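From: Naa Abubakari
To: annan-users
Subject: Re: [annan-users] grasp planner picks interior points on perforated objects

Korkor Alhassan wrote:
> After moving Clelton to the current Annan branch, the planner
> returns grasp candidates in the middle of the colander instead of on
> the rim. Plates and mugs are fine. Is this the depth filter or the
> candidate scoring? I can send logs. Config is stock except that
> max_candidates is set to 1,000.

It is the depth filter. The scoring code did not change between the two branches.

The filter drops invalid depth pixels and then closes the gaps with a fixed kernel. On a perforated base the gaps are dense enough that the fill leaves small ridges, and the edge detector reads each ridge as a thin wall. The sampler then puts antipodal pairs across them. Specular glare on the plastic makes it worse, as the invalid region there has no useful boundary.

Raising max_candidates does not help. You get more bad pairs and a longer scoring pass.

I replayed our kitchen table setup through the Randell viewer with the fill step turned off, and the candidates went back to the rim. Check your own views for three things: perforations in the object mask, glare inside the mask, and the arm covering part of the table in the overhead view. The last one is a separate problem (see item 2). Views from our setup, overhead and wrist:
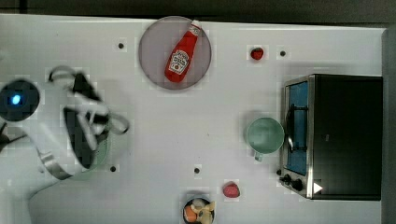
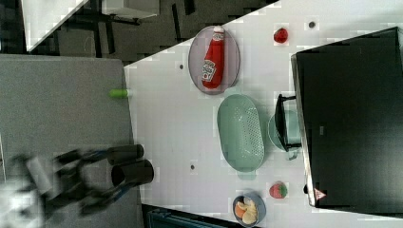
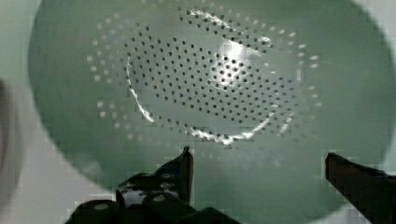
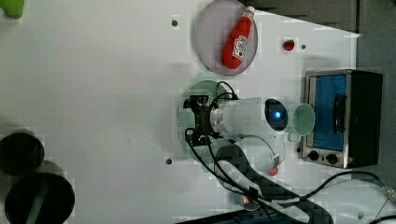

Suggested changes

1. In the perception config, set fill_mode to "none" for any object class with holes. If you need the fill for other classes, keep it there and override per class. The override is read at startup only, so restart the node.

2. Mask the arm out of the overhead cloud using the joint state at the image timestamp. Annan currently uses the latest joint state, so the mask lags when the arm is moving and arm points end up in the collision map. Patch is on the Brandoren tracker, waiting for review.

3. Put max_candidates back to the default before you compare anything.

Please send the planner log from one bad run with item 1 applied. I don't need the full bag.

Naa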